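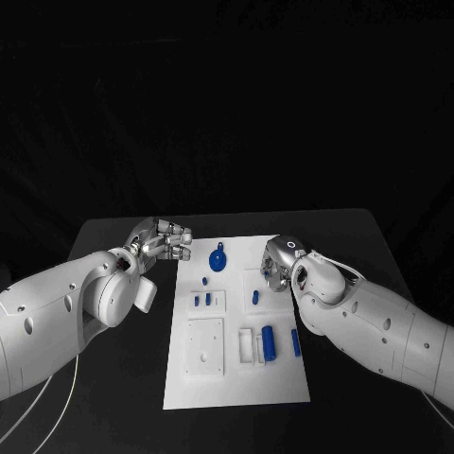

Blue pegs, a pulley-like wheel and white plates set out on a white work sheet.

Small Parts, Put in Order

The assembly course at Plistano begins with the layout of parts. Trainees receive a white sheet, and each component is given a place on it before any fitting is attempted.

Parvathi Varma, who directs the course, regards the exercise as essential preparation. "A peg that has no place on the sheet will be missing when it is needed," she said.

The course was introduced in May and has enrolled 214 trainees. Each completes 6 sessions, the last of which is assessed by Florante Pangilinan of Rerkitz.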